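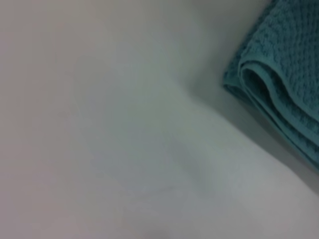 Textured towels: washing, drying and folding

Waffle and other raised-weave towels behave differently from flat terry. The weave forms small cells with raised edges, so the cloth shrinks more in its first washes, dries faster on a rail and will not hold a sharp crease. The notes below cover hand towels and face cloths. Bath sheets follow the same rules but need a longer drying time.

First wash

Wash new towels before use, on their own, at 40 degrees with half the usual detergent. No softener. Many new towels are sold with a finish that makes them feel smooth in the shop and stops them taking up water. One wash removes part of it; 2 washes are normally enough.

Test by letting a few drops of water fall on the dry cloth. If they sit on top, wash again.

Expect the towel to come out smaller. A waffle weave draws in along both directions as the cells close up, and the loss can be a good deal more than with terry. Do not cut hanging loops, hem or add name tapes until this has happened. Bianca Vlad sewed tapes into a full set before the first wash and had to unpick every one when the hems puckered.

Dark and strong colours

Teal, navy and deep green give off loose dye for several washes. Keep them away from whites and pale sheets until the rinse water runs clear. To check, soak the towel in a white basin for ten minutes and look at the water. A damp white cloth rubbed along the hem gives the same answer and takes less time.

Vinegar and salt are often recommended for fixing colour. Neither does much for modern dyes. Cool water, short cycles and separate loads work better. Avoid powders containing bleach; use a liquid or powder sold for colours. A colour catcher sheet helps in a mixed load but should not be relied on with a new towel.

If dye has already moved onto a white item, do not dry it. Rewash at once at the highest temperature the label allows. Heat from a tumble dryer makes the mark much harder to shift.

Regular washing

Load: fill the drum to two thirds. Raised weaves hold a lot of water and need room to rinse.
Temperature: 40 for ordinary use, 60 after illness or for kitchen use, if the label permits.
Spin: medium. A very fast spin flattens the cells and sets creases across them.
Detergent: less than for terry. Residue collects in the hollows and makes the towel stiff.
Fasteners: close zips and hooks on anything in the same load. Raised threads catch easily.

Softener coats the fibres and cuts absorbency. Where towels have gone stiff, run one wash with no detergent and 200 ml of white vinegar in the drawer, followed by a plain rinse. Do not combine vinegar with any bleach product. Repeat this only when needed, as regular use is hard on rubber seals.

Drying

Shake each towel hard as it leaves the machine, twice from one short end and twice from the other. This opens the cells and does more for the feel of the cloth than any product.

Line drying is best for shape. Peg by the short edge, with a small overlap, and pull the long edges straight. Strong sun fades dark colours, so hang them in shade or bring them in as soon as they are dry.

In a tumble dryer use low heat and take the towels out slightly damp, then finish them on a rail. Overdrying is the usual cause of a harsh towel and also adds to shrinkage.

Indoors, one layer per rail. A towel folded double over a rail dries in the outer half and stays damp at the fold, and the fold is where the musty smell starts.

Folding

Work on a flat, clean surface at about waist height. A bed covered with a plain sheet will do, though a firm table gives straighter edges. Make sure the towel is fully dry. Feel the hems, which dry last.

1. Lay the towel out with the care label face down and to the left.
2. Smooth from the middle outwards with the flat of the hand. Do not stretch it. A waffle weave pulls out of square easily, and a pulled corner shows in the finished stack.
3. Bring one long edge to the centre line, then the other. Leave a finger's width between them so that the next fold has somewhere to go.
4. Fold one short end over by a third.
5. Fold the other end over the top. All hems should now be inside.
6. Turn the towel so that the rounded fold faces forward on the shelf.

The folded end will stay rounded, with the layers curling back on one another. Pressing down hard does not change this and flattens the texture. Ironing is not needed. If a towel must be flat, as for a drawer with little clearance, fold it in half instead of thirds and lay a heavier item on top overnight.

For face cloths, fold in half and in half again. Anything more elaborate comes undone when the next one is taken.

Mortimer Strickland prefers rolling for narrow shelves — fold in half along the length, then roll from the hemmed end so the hem is hidden. It uses depth well but the rolls need a side or a basket to hold them. On an open shelf they move.

Stacking and storage

Stack with folded edges to the front and put clean towels at the bottom, taking from the top. Otherwise the same two or three towels do all the work and wear out before the rest. Leave a hand's height above the stack for air.

Keep them out of the bathroom if it has no window or fan. Steam gets into a stack from the front and the inner layers hold it. A bedroom or landing cupboard is better. Line slatted shelves with paper or a piece of old sheet, as bare slats leave bars in a soft weave.

Sort by size first, then by colour. Sorting by colour alone gives uneven stacks.

Snags and pulled threads

Never pull a loose thread. On terry, cut the loop level with the surface. On waffle weave, the thread is usually structural, so cutting it can open a hole. Ease it back with a blunt needle: push the needle through from the wrong side beside the snag, hook the loop and draw it through to the back. Stretch the area gently in both directions to share out the slack.

Worn hems can be turned and stitched again with a slightly longer stitch than usual, using polyester thread. Cotton thread may shrink and gather the edge.

When to replace

A towel is finished when it no longer takes up water after a vinegar wash, when a smell comes back as soon as it is wet, or when the weave shows light evenly across the middle. Cut it into four, zigzag the raw edges and keep the pieces for cleaning. The raised texture is good on taps and tiles. Use pieces from dark towels on wet pale surfaces only if the dye has stopped moving.

Last revised 17 August 2025. Corrections on line drying from Alina Ursu.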